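I have been reading small-town newspapers in bed again, which my wife says is no way to fall asleep, and she has a point, but I can't help it. A cousin mails me a bundle of the Hanside weekly every month or so, tied up with kitchen string, and I go through them front to back, including the school lunch menus for a school I have never set foot in.

What I want to argue for, in my roundabout way, is the dull page. I mean the page with the zoning hearing and the water rates and the list of who bought whose house. Every editor I ever worked for treated that page as something to get past on the way to the good stuff, and for a long time so did I. I started out at nineteen covering sewer meetings for a paper in Flarport with a paid circulation of 1,392 – I remember the number because it was painted on a board by the front desk, and the publisher repainted it himself whenever it changed – and I thought the whole business was beneath me. I wanted to write profiles! I wanted to sit in a hotel lobby with somebody famous and notice their shoes.

My editor there was Czesław Kalinowski, a patient man with terrible handwriting, and he would send my meeting stories back with one question in the margin, nearly always the same one: "Who pays?" It drove me up the wall. I'd have written a lovely opening about the rain on the town hall roof, and there it would be, in green ink, next to my lovely opening.

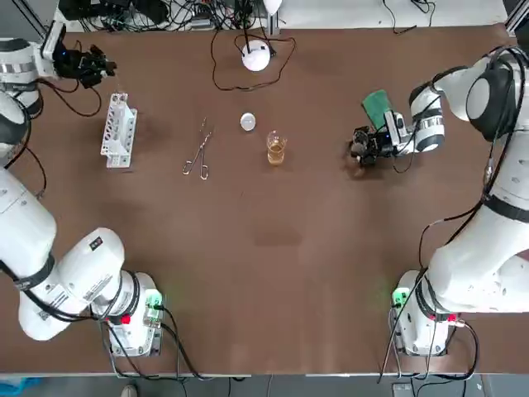 He was right, of course, and it took me far too many years to say so. A reader who learns on Monday that her street is going to be dug up in September can do something about it. She can go to the meeting, or move her Honda, or at least complain to the right person. A reader who gets a beautiful paragraph about the rain has had a nice moment with her coffee, and I don't look down on that, but it's a thin thing to build a paper on.

Now, I know what people say, and I've said it myself over many dinners. They say all of that information is online. The town posts its minutes, so why pay a young person to sit through three hours of folding chairs? Well, I went and looked at one set of minutes last winter. It ran to 31 pages, and the one item that would cost people money was called "Item 7, adjustment." I read it four times. A 19-year-old with a notebook would have leaned over and asked the clerk what was being adjusted, and by how much, and we'd have had it in two sentences.

I don't think every paper can be saved, and I'm wary of anybody who has a plan for it. The Flilora magazine people, who were kind enough to print me twice, folded with a fine website and a very handsome party. But if I had a little money to give to a newsroom, I'd give it to the person on the folding chair before I'd give it to the columnist, and I say that as a man who has been a columnist for most of his life and liked it very much.

The last bundle from Hanside had a correction in it, by the way, on page two. They had printed the wrong hours for the town dump. They gave the right ones in bold and said they were sorry, and I cut it out and put it on the refrigerator.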